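Pluko, le poste à deux bras pour petites séries

Fiche produit tenue par l'atelier Brindovholm

Je fabrique et je vends le Pluko, alors forcément je ne suis pas neutre, mais je vais essayer de vous raconter comment il s'installe chez les gens ! C'est un poste de table : deux bras, deux pinces, un plan de travail recouvert de tissu. On l'a pensé pour les ateliers qui préparent des coffrets, des gobelets, des petits lots, bref tout ce qui finit par faire mal aux poignets. 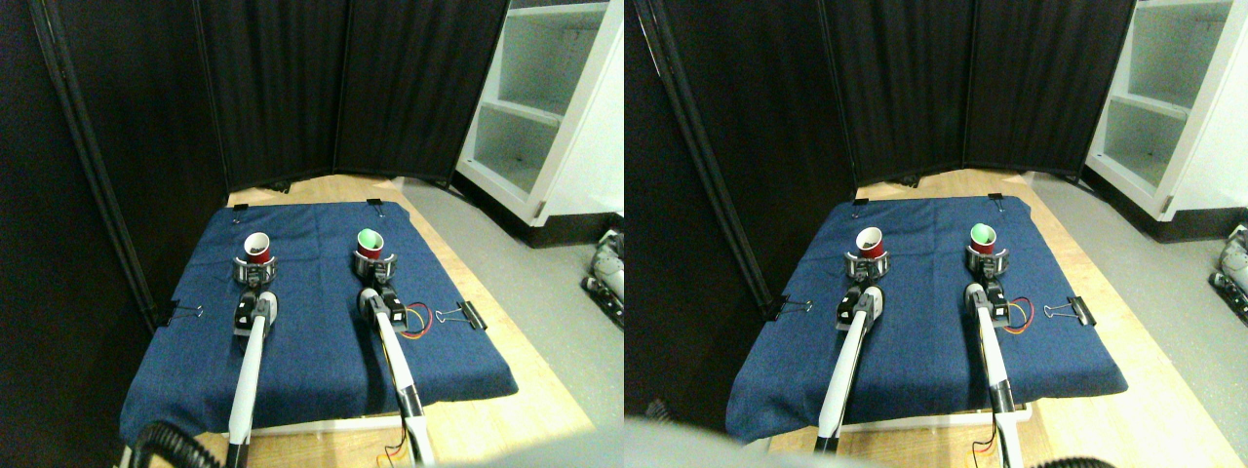 Pluko, deux bras et leurs gobelets rouges dans les supports gris.

Chez Vovcombe, qui prépare des coffrets cadeaux, l'équipe faisait le garnissage entièrement à la main jusqu'en juillet. J'y suis allé plusieurs matins et on a commencé doucement (un seul produit, un seul poste). La conductrice prépare les pièces, lance le cycle, reprend la main quand elle veut. Ce qui a changé, c'est surtout le rythme de la journée : les pauses ne dépendent plus de la file de coffrets, et le contrôle final, qu'on bâclait toujours vers 17 heures, a retrouvé du temps. Par contre il a fallu apprendre à régler les prises, et ça, les premiers jours, c'est long !
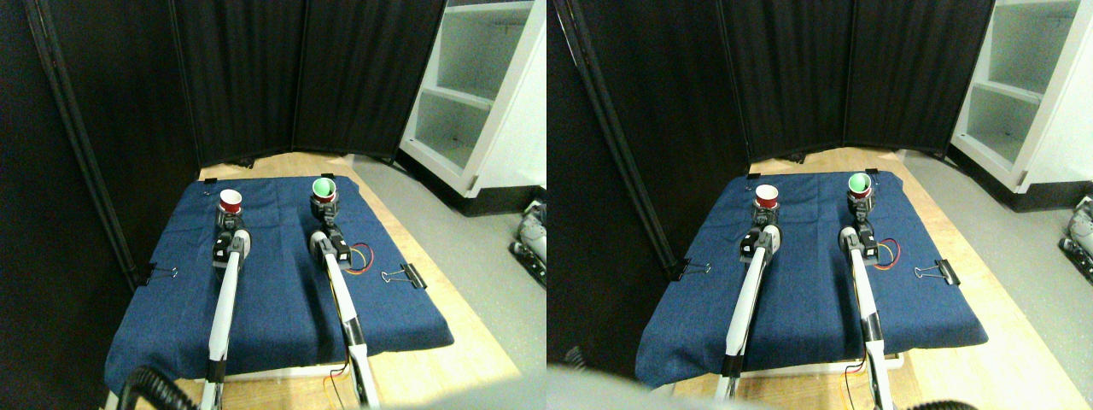

Naomi Barasa m'a écrit qu'elle craignait surtout de devenir surveillante de machine, debout à attendre. Elle fait maintenant les réglages elle-même et demande qu'on tourne sur le poste, pour que le savoir ne reste pas chez une seule personne. Je lui donne raison, et la formation est désormais prévue pour 3 personnes par poste.

Côté cadence, je préfère être clair : une main entraînée va plus vite sur un lot court. Comptez à peu près 100 pièces avant que le réglage soit rentabilisé. En dessous, gardez vos mains, franchement. Le modèle Delaunay, un peu plus long de bras,

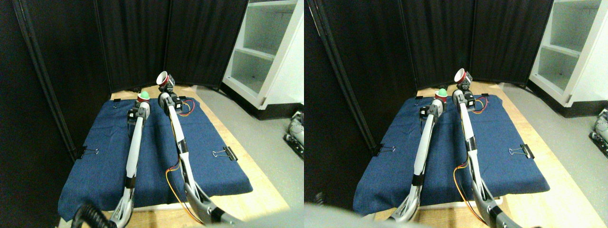
demande la même préparation et utilise les mêmes programmes, donc vous pouvez passer de l'un à l'autre sans tout reprendre. Prévoyez quand même une table stable et un coin où les câbles ne gênent pas le passage.

Référence : 1196
Formation sur place : comprise
Délai de livraison : 13 semaines
Pièces d'usure : pinces et câbles, en stock à l'atelier
Essai avec vos propres pièces : sur rendez-vous, venez avec un carton de ce que vous emballez vraiment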